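Support > Table Coverings > Ranau Table Carpet > Setting Up
Filed under: Getting Started, Care & Fitting

Section 2: Laying the Carpet and Setting Out Your Things

Welcome back! If you have worked your way through Section 1, your carpet is unpacked, it has had a night to relax out of its roll, and you are probably eager to get it onto the table. This section takes you through the fitting and then on to the first layout, the part most of our customers enjoy. Please read it all the way through once before you begin. It is a pleasant enough job with one pair of hands and a quicker one with two.

What you will need

- Your Ranau carpet, brushed once on the upper side
- A tape measure (any kind will do, as long as the first inch is still readable)
- A small roll of tape
- A damp cloth and a dry cloth
- The things you plan to sort, put away or keep out

Fitting the carpet

1. Clear the table completely, wipe it with the damp cloth and go over it with the dry one. Crumbs have a way of hiding along the back edge, and you will feel every one of them through the carpet later on.

2. Measure the table top along its longest side. The standard carpet suits tables up to 70 inches long. If yours is longer, the Vorach extension strip (item 254 in the parts list) butts up against the short end and is fitted in just the same way.

3. Set the rolled carpet down at one short end and unroll it slowly toward the other, smoothing with the flat of your hand as you go. If it starts to wander off to one side, roll it back up and begin again. Tugging at a corner only moves the problem somewhere else.

4. Stand at the middle of a long side and check that the carpet runs parallel to the table edge. Walk around and check the other side too.

5. Stick a short length of tape to the underside at each corner and press down firmly.

Note: If your table has the Danzer rounded edge, place the tape a little farther in, where the top is flat.

Caution: Do not use tape on waxed, oiled or freshly painted tables. The weight of the carpet will hold it well enough.

Your first layout

People often ask us what a table carpet is good for, and our answer is nearly always the same: emptying things out onto it. A kitchen drawer, a snack shelf, the bag that came home from vacation and never got unpacked. The pile keeps round things from rolling off onto the floor, and a plain dark color makes pale or small objects much easier to find. Engelbert Mayrhofer, who wrote the first edition of this guide, tested every carpet with the contents of his own pantry, and we still recommend starting there.

6. Put everything down in one go and don't worry about order. Food, toys, tools and dishes can all share the carpet for now.

7. Lay tall plastic bottles on their sides with the caps tightened. An upright bottle on soft pile is easily knocked, and you will be reaching over them quite a bit.

8. Turn bowls upside down. They sit more steadily on the rim, and you won't be tempted to start filling them with odds and ends.

9. Keep the snacks toward the far side, leaving the middle open for whatever you are dealing with at the moment. Jars with lids do nicely in a back corner.

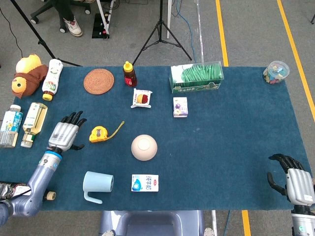
10. Now choose one group and finish it before you touch the next. Bottles are a good place to start: check each date, wipe the cap, and decide whether it goes back on the shelf or into the refrigerator. Squeeze bottles of honey or sauce deserve a second wipe around the nozzle.

11. Gather up the small packets and cartons and stand them together in a shallow box, oldest in front. If you are planning to buy the Nosov shelf trays, run the tape measure across your boxes and jars while they are out and jot the widths down.

12. Find a home for the strays. A coaster can go back to the coffee table, and a plush toy has surely got somebody waiting for it upstairs.

13. Lift the heavier jars straight up when you take them away. Dragging them flattens the pile and leaves a trail that takes a day or so to fade.

Caution: If anything sticky gets onto the carpet, blot it right away with the damp cloth, working from the outside of the spot toward the middle. Do not scrub, and do not use hot water. Full cleaning instructions are in Section 3.

Note: Some loose fiber is normal during the first few weeks. Brush in one direction only.

For extension strips, replacement tape or a color sample, write to Eimear Mac Carthaigh at the customer desk and include your table measurements.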